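Notebook, tableware and play food bench, Collholm
8/5/19

Continuing from the June notes on the mixed set. Purpose of this entry is to fix how the white table gets laid out and what goes back into which box, so the next person doesn't have to work it out from the old list. The old list still refers to the dishes by their Sulmont order lines, and those don't mean much once the stickers are off.

Set as it stands: translucent dishes, the solid-colored bowl and cup, the small food pieces, the ketchup. Everything apart from the ketchup goes in the Pranuto boxes. Box 2 is for dishes, box 4 for food pieces. Box 6 was dishes in June and is now spare cloths. The lid still says dishes. Relabel.

Layout notes:

Dishes go down first, food pieces second. Doing it the other way means lifting round pieces to make room, and they roll. The floor is carpet on this side, so a dropped piece doesn't bounce far but does pick up lint. Anything off the floor gets wiped before it goes back on the table or into a box.

The ketchup lies on the dish and isn't stood up. Tried it upright in June. It's top-heavy on its cap with that much in it, and any knock to the table puts it over. Lying flat it stays where it's left, provided the dish has a rim. It won't stay on the flat board without a stop behind it.

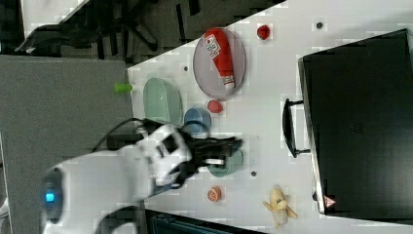
Ketchup on the gray dish, small pieces and bowls around it.

Names. Settled on color plus shape for everything, no product names. "Teal bowl," "blue cup," "mint bowl," "gray dish." The sheet had "clear bowl" for two separate items, and one of those was the mint one, which is not clear by any reading. Corrected in pencil. Food pieces are harder. The small red round ones get called tomato, strawberry or cherry depending on who wrote the line. From now on they're "red round" on the sheet and it doesn't matter what they're supposed to be. Same for the orange piece, which goes down as "orange round." Banana stays banana.

Translucent dishes on a white top: the rims are hard to pick out from a standing position when the overhead lights are on full. Lights on the window side only is better. The edge throws enough shadow that the rim shows. With all the lights on, the mint bowl is easier to find than the gray dish, which has very little color in it. Considered a darker mat underneath and decided against it for now. The mat has a seam, and anything round settles along the seam.

Washed the translucent pieces at the end of last week's sheet. Method: lukewarm water, a drop of dish soap, soft cloth, air dry on the rack for 12 minutes, then a dry cloth over the rim. Do not use the green scouring side of the sponge. The old Hứa dish has haze all over its inside from that, and it won't come out. It's kept at the back of box 2 as a reference for what not to do and should not go out on the table.

Fat from the ketchup label area: none. The smear found in June was hand cream. Cap threads need a rinse, though. Dried ketchup builds up under the cap where it can't be seen from outside, and it flakes onto whatever the cap is resting against.
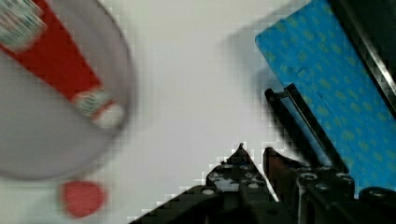 On weight, the ketchup is heavier than all the play food put together, so it decides how the dish behaves. If it lies off to one side and the dish gets slid by the light side, the dish turns as it goes. Put the dish where it's wanted, then add the ketchup. Same in reverse when clearing: ketchup off first, dish second. Don't stack the dishes with anything still in them.

Spacing. The sheet asks for a hand's width between items. That's fine for dishes and too much for food pieces, and it pushes the outer ones to the edge of the table. Proposed change: a hand's width between dishes, two fingers between food pieces, and nothing closer to the edge than a hand. Will try this for the rest of the month and write down what ends up on the floor.

Bowls nest badly. The teal one goes inside the mint one but sits crooked and wedges, and pulling it out flexes the thinner wall. Use a paper towel between them in the box or store them side by side. Box 2 has the room if the rack is taken out. The cup can go in either box as long as it's the same one each time. Box 4 for now.

Food pieces, condition. The orange round has a textured surface and holds dust in it. Dry toothbrush first, then a damp cloth. The glossy red needs only the cloth. Check seams on the hollow ones after washing by shaking them next to the ear. If there's water inside, leave them seam down on a towel overnight. Don't put them on the radiator. The June batch came back from the radiator slightly flat on one side.
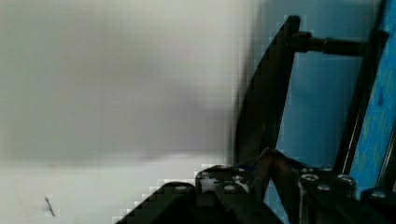
Table top. Wiped down before layout and again after clearing, same cloth, plain water, no spray. The spray leaves a film that looks fine until the light is low, and then every wipe stroke shows. Worth going over the white with a fingertip as well as the cloth. There's a short, thin dark mark on it, set at an angle, that could be debris or a small scratch. If it lifts with a damp cloth, it was debris, and the wiping before layout needs to be slower. If it stays, it goes on the surface sheet with its distance from the nearest two edges so it isn't chased again every session. No melamine sponge on it in either case. It takes the sheen off and leaves a dull patch bigger than the mark.

Clearing order, for the sheet:
Ketchup to the shelf, cap wiped.
Food pieces to box 4, floor checked first.
Cup to box 4.
Dishes to the rack if used, otherwise box 2 with paper towel between.
Table wiped, cloth hung up and not folded.

Took roughly 12 minutes start to finish, including looking under the table. Most of that was the paper towel.

Open items:
Box 6 label.
Second rack, or a deeper lid for box 2.
Ask Sulmont whether the gray comes in a stronger tint in the same shape. If it does, order 2.
Strike "clear bowl" from the typed list as well as the paper one.
Toothbrush for box 4. The current one was borrowed from the sink and has to go back.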